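3.2 Student task design

The student teams in our course were given 12 sessions to bring one two-handed task from a first sketch to something they would gladly show their families, and we were delighted by how many chose small, fiddly things. The Kolska team settled on earbuds and their charging cases, with one arm holding a case while the other works at a colored rack (Figure 2).
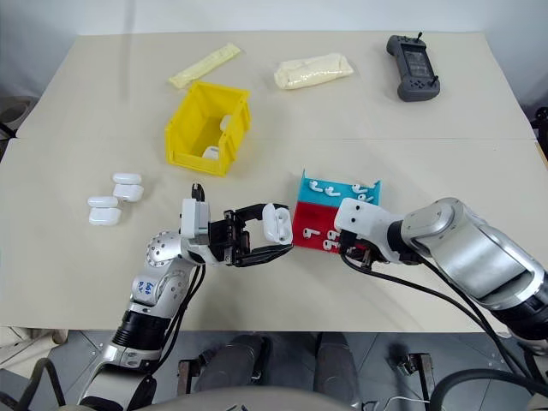

Figure 2. Bimanual earbud task, Kolska team.

Friederike Gerlach, who taught the lab hours, asked every team to write the steps out in plain words before touching any code - a habit the students grumbled over at first and then kept up all the way through August. The Kolska list ran to 13 steps.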